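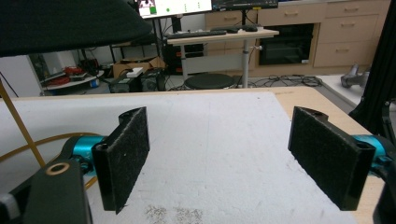
Too much weather and not enough ferry, according to the notes from Grukden, and could I please decide whose play it is before I send it back. That was the whole first paragraph! The second paragraph was nicer. It said the scene in the ticket office made the reader laugh out loud, and then it spent four lines explaining why the scene in the ticket office should probably go.

So, Thursday. I read the notes standing up in the kitchen at ten past seven with my coat on, which was a mistake, and then again on the bus, and by lunchtime I had stopped being mad about the weather. There is a lot of weather. I went through the script with a yellow marker and the first mention of fog is on page one, fine, it's a radio play about a ferry, you need fog. But then there's fog again on three, and wind on four, and on page six two grown adults have an entire conversation about whether it's sleet. I remember being so pleased with the sleet.

The trouble with writing for radio (my trouble, anyway) is that I get scared people won't know where they are, and I start having everyone announce things. "Mind that rope." "Oh, the door's stuck again." Nobody I've ever met says the door's stuck again, they just swear at it. I cut eleven lines like that before dinner and didn't miss a single one, and the rope can be a sound effect or it can be gone.

The bigger question is the whose-play-is-it one. I've been telling everybody for months that Brudport Crossing is about the sister who comes home to sell the boat. She opens it, she closes it, she has the long phone call. And still every good line in the thing belongs to the deckhand, who I put in so she'd have someone to talk to while they wait for the tide. He's taken over. I tried giving one of his speeches to her tonight, the one about the dog that used to ride back and forth all day on its own, and it died right there on the page – she'd never tell that story, she'd think it was a waste of time. That's sort of who she is.

So maybe it's his play? I wrote that on an index card and stuck it above the desk and then took it down again.

Also spent too long tonight on the synopsis. Grukden wants 900 words and mine was 900 words exactly, which I was smug about until I noticed the ending wasn't in it. I'd stopped at the storm with a little row of dots, like the back of a paperback. You're supposed to tell them how it ends. They can't buy a secret. Rewrote it flat and plain, she does this, he does that, the boat is sold or it isn't, and it came out much shorter and I think the shape of the story is easier to see in it than in the script. Note to self, write the plain one first next time, before the draft, when it could do some good.

Money stuff while I'm at it. The Berrada contest is $40 to enter and closes at the end of January, and the prize is a recording with a real cast, and I'd like that more than the cash. The Studari weekend is $349 without the room. I want to go to Studari, I've wanted to go for ages, they do a whole afternoon where actors read your pages cold and you have to sit there and keep your mouth shut. But I could enter Berrada this year and next year and the year after that and still have money left over for printer ink. There's $200 in the writing jar. The jar has spoken, I guess. Studari can wait for a year when the car doesn't need tires.

One nice thing. I read the first ten pages out loud after dinner, doing all the voices, with the window shut on account of the neighbors, and timed it on the oven clock. It ran almost a minute longer than I'd figured, and every bit of that is the pauses. I put "pause" in so often it looks like a stutter. But a couple of them are good! There's one after she asks how long he's worked there, and he doesn't answer and you just hear the water, and I got a small chill doing it to myself in my own living room. Keeping that one. The rest are going to have to fight for it.

Plan for tomorrow, before work if I can drag myself up:

Open with the deckhand. Just try it, one page, no promises.
Phone call down to half.
Fog stays, sleet goes. (Maybe one line of sleet.)
Find out what a ferry bell sounds like and whether small ones even have a bell.
The ticket office scene stays where it is until I've slept on it, I don't care what the notes say, somebody laughed.

It's twenty to twelve and I've just thought of a better title, wrote it down, looked at it, and it's the name of a shampoo. Bed.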